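From: Chaltu Shiferaw
To: cadwood-household list
Date: 8th June
Subject: Re: [cadwood-household] small stuff — drawers or one big bin?

Bernadette Dunleavy wrote:

> Hi all,
>
> We're finally unpacked in the new place, except for what my husband
> calls the remainder. You know what I mean. Three boxes of things that
> are too useful to throw out and too odd to belong to any room. Loose
> forks, bottle openers, a measuring spoon that lost its family, string,
> the little key that bleeds the radiator (or does it open the meter
> cupboard?).
>
> I was going to buy one of those towers of tiny drawers and label
> everything. He says put it all in one big bin and be done with it. I
> remember some of you in the Tangen Street building did the bin thing
> a while back. Did it last? Do you ever find anything? And how do you
> get the bottom of a plastic bin clean, because the one we already
> have looks terrible.
>
> Bernadette

Hi Bernadette, and welcome to the far end of Cadwood!

I'm firmly with your husband on this one, sorry. I had the tower of tiny drawers. I bought it at the Cedville flea market for 15 dollars, and I was so proud of my labels. Then for two years I opened every drawer every time I wanted a thumbtack, because the labels said what I had meant to put in them and the drawers held what I'd shoved in on my way to answer the door. Qusai has it now for fly-tying stuff and he's very happy with it, so I'm not against drawers in general. They're great if you own a lot of one kind of thing. I own one each of everything.

What I do now is one deep gray bin with nothing in it but small stuff, and the whole trick, if it is one, is that it stays shallow. One layer, more or less, spread over the floor of the bin. If I can see a bit of bare floor between things, I can find what I'm after by looking. Once they start lying on top of each other it's time to sort. I was really strict about this at first and now I'm only sort of strict, but it works either way.

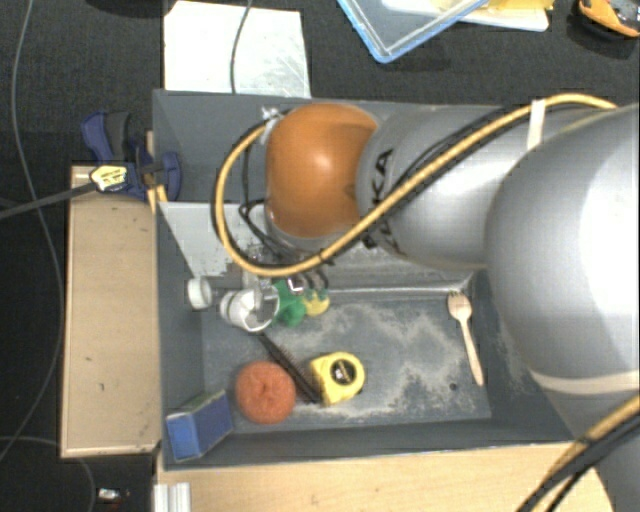 The gray bin with its usual mix of small household things, one fork included, and the famous scuffs.

About those scuffs, because you asked about cleaning. That whitish, dusty-looking patch across the middle and over to the right is exactly the kind of thing that drives me nuts about dark gray. A white bin hides it completely! I've tried dish soap and a sponge on mine, then baking soda (which left its own white film, so thanks for nothing), and then the melamine sponge that Desta Yimer swears by. The sponge did the best job of the lot, but go easy, it takes the finish down a bit and then the next scuff shows even more. These days I wipe the dust out with a damp rag and let the marks be marks. There's a little dark round spot toward the lower right too, to the left of the fork's handle, and I couldn't tell you what that one is. If you really can't stand the look of the bottom, cut a piece of shelf liner to fit. I did that in my kitchen drawers and liked it there. In a deep bin I found it curled up at the corners and small things slid under it, so I took it out again.

On finding things: yes, I do, mostly. Here's how I'd start if I were you with three boxes. Don't sort the boxes first. I know it's tempting. Tip one box into the bin, take out everything that has an obvious home somewhere else (your forks go in the fork drawer, even if they don't match, they're forks), and leave whatever's left. Then the second box. I bet you by the third one you'll have a pile of things you don't even recognize, and those go in a paper bag with the month written on it. My last bag said August and I never opened it once before it went out. Well, once. I needed a bit of chain.

And yes, I'm aware I'm telling you forks go in the fork drawer right underneath a picture with a fork in the bin. It's a good fork for getting the lids off paint cans, okay?

Couple of other things while I'm typing.

Size. Go for deep walls even though you're only using the bottom. I thought a low tray would make more sense and I had one for a while, a Farnen one, and everything hopped out of it whenever I carried it up the stairs. With deep walls you can grab the bin and walk to wherever the wobbly chair is. Do measure your shelf first. My shelf is 50 centimeters deep and the first bin I brought home was 62 long, so it stuck out just enough to catch my hip every single morning.

Sharp stuff. I keep blades and needles and anything pokey out of the bin completely, in a jar with a lid, up high. You reach into this bin without looking more than you'd think.

Batteries. Also not in the bin! Nipon Mahawong wrote a good long message to the list about loose batteries rolling around with metal things, it should still be in the archive. I moved mine to an egg carton after I read it.

Your mystery key — if it has a square hole in the end it's very likely the radiator one. Bring it by and we'll try it on mine, I'm on the second floor, green mat. And if you decide on the drawers after all, don't buy new, ask on here first. I'm pretty sure somebody in Qusai's stairwell was trying to get rid of a set, the wide kind with the clear fronts.

Oh, and does anyone have a spare lid that would fit a deep rectangular bin? Mine never came with one and I'd like to be able to stack something on top of it over the summer. Doesn't have to match. I can trade you a whole lot of picture hooks.

Chaltu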